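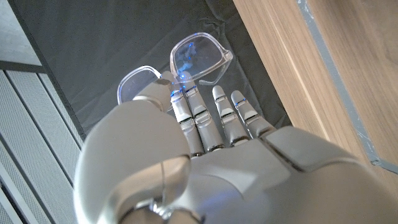 Ein E-Book selbst herauszugeben dauert, wenn der Text fertig ist, einen Nachmittag. Dass der Text fertig ist, glauben an diesem Punkt alle, und alle irren sich. Ich habe meinen Erzählungsband »Brurkach« in drei Anläufen veröffentlicht, von denen die ersten zwei wieder verschwunden sind, und schreibe deshalb auf, wie ich es beim nächsten Buch von Anfang an machen würde. Man braucht dafür ein Textprogramm, einen Konverter, ein altes Lesegerät und, sofern man mein Alter erreicht hat, eine Brille mit durchsichtigem Gestell, die man auf einer dunkelgrauen Unterlage ablegt, weil man sie auf jeder helleren zuverlässig verliert.

Schritt 1: Das Manuskript entkernen

Öffnen Sie Ihre Textdatei und lassen Sie sich die Steuerzeichen anzeigen. Bitte setzen Sie sich vorher hin. Was Sie jetzt sehen, sind die Spuren sämtlicher Nächte, in denen Sie Absätze mit der Leertaste eingerückt und neue Kapitel durch elfmaliges Drücken der Eingabetaste begonnen haben. Ein E-Book verzeiht das nicht. Es hat keine Seiten, es hat nur Text, der irgendwohin fließt.

Gehen Sie so vor:

Alle Tabulatoren suchen und durch nichts ersetzen.
Doppelte Leerzeichen durch einfache ersetzen, und zwar so oft, bis das Programm keine mehr meldet.
Leere Absätze löschen. Wo wirklich eine Pause hingehört, setzen Sie vorübergehend drei Rauten, die findet man später wieder.
Anführungszeichen vereinheitlichen. Ich hatte in einem einzigen Dialog drei Sorten, was den Figuren eine Internationalität verlieh, die sie nicht verdient haben.

Speichern Sie das Ergebnis unter neuem Namen. Nicht unter »final«. Meine vorletzte Datei hieß »final_neu_wirklich«, und sie war es auch nicht.

Schritt 2: Formatvorlagen

Es reichen vier: Kapitelüberschrift, erster Absatz (ohne Einzug), Fließtext (mit Einzug), Szenenwechsel. Wer Briefe oder Gedichte im Buch hat, legt noch eine fünfte an. Wer mehr braucht, setzt vermutlich ein Kochbuch und ist hier falsch.

Die Kapitelüberschrift muss als »Überschrift 1« ausgezeichnet sein, auch wenn sie Ihnen in dieser Gestalt nicht gefällt. Das Aussehen lässt sich ändern, die Ebene braucht der Konverter für das Inhaltsverzeichnis. Ich hatte meine Überschriften von Hand fett und groß gemacht und bekam ein Inhaltsverzeichnis mit einem einzigen Eintrag, nämlich »Danksagung«.

Schritt 3: Konvertieren

Ich benutze Zaltari, weil es nichts kostet und mich in Ruhe lässt. Die Schritte sind in anderen Programmen ähnlich. Datei laden, als Ausgabeformat EPUB wählen, bei den Metadaten Titel, Autorenname, Sprache und Klappentext eintragen. Die Sprache wird gern vergessen. Steht dort noch Englisch, trennt das Lesegerät Ihre deutschen Wörter nach englischen Regeln, und dann sieht ein Liebesbrief plötzlich aus wie eine Bedienungsanleitung aus zweiter Hand.

Danach die Datei prüfen lassen. Mein erster Prüflauf ergab 204 Fehler. Bevor Sie nun, wie ich, spazieren gehen: Fast alle stammten von derselben Sache, einem Schriftschnitt, den ich aus einer Webseite mitkopiert hatte. Fangen Sie beim obersten Fehler an, beheben Sie ihn, prüfen Sie neu. Meistens fällt die halbe Liste mit um.

Schritt 4: Das Titelbild

Machen Sie es im Hochformat und sehen Sie es sich danach in Briefmarkengröße an. Kann man den Titel lesen? Nein? Größer. Immer noch nicht? Dann ist der Titel zu lang, was eine bittere, aber brauchbare Auskunft ist. Mein Freund Sandro Longo hat mir den Umschlag gezeichnet und mich gebeten, den Untertitel wegzulassen. Der Untertitel lautete »Erzählungen aus einer Gegend, in der es nichts zu erzählen gibt«. Ich vermisse ihn gelegentlich.

Schritt 5: Auf dem Gerät lesen

Gemeint ist das ganze Buch, von vorn bis hinten, und bitte nicht am Rechner. Auf dem Bildschirm lesen Sie, was Sie schreiben wollten. Auf dem Lesegerät steht, was Sie geschrieben haben. Mein Exemplar ist ein uralter Caruso mit einem Sprung im Gehäuse, der beim Umblättern eine kleine Denkpause einlegt. Zum Korrigieren ist das ideal.

Stellen Sie die Schrift einmal auf die kleinste und einmal auf die größte Stufe. Bei der größten zeigt sich, ob Überschriften auseinanderbrechen und ob ein Bild die Seite sprengt. Notieren Sie Fehler auf Papier, mit drei, vier Wörtern aus dem Satz daneben - Seitenzahlen nützen nichts, die ändern sich mit jeder Schriftgröße.

Schritt 6: Hochladen und Preis

Ich bin bei Zodevon gelandet, einem kleinen Vertrieb, der das Buch an die übrigen Läden weiterreicht. Dort füllt man ein Formular aus, lädt EPUB und Titelbild hoch und wählt bis zu zwei Kategorien. Nehmen Sie die engeren. In »Belletristik« stehen Sie auf Platz vierzigtausend, in »Erzählungen, Regionales« gelegentlich neben jemandem, den Sie kennen.

Beim Preis rate ich zu Gelassenheit. Verschenken kann man das Buch immer noch, und zwar am besten für begrenzte Zeit. Ich habe das im März ein Wochenende lang getan und hatte am Ende 575 Downloads und 2 Rezensionen. Eine davon lobte die schnelle Lieferung.

Falls Sie nach der Veröffentlichung noch Fehler finden: Datei korrigieren, neu prüfen, unter demselben Eintrag hochladen, keinen neuen anlegen, sonst bleiben die Rezensionen am alten hängen. Bis die Läden die neue Fassung zeigen, vergehen ein paar Tage. Wer das Buch schon gekauft hat, muss es unter Umständen neu herunterladen.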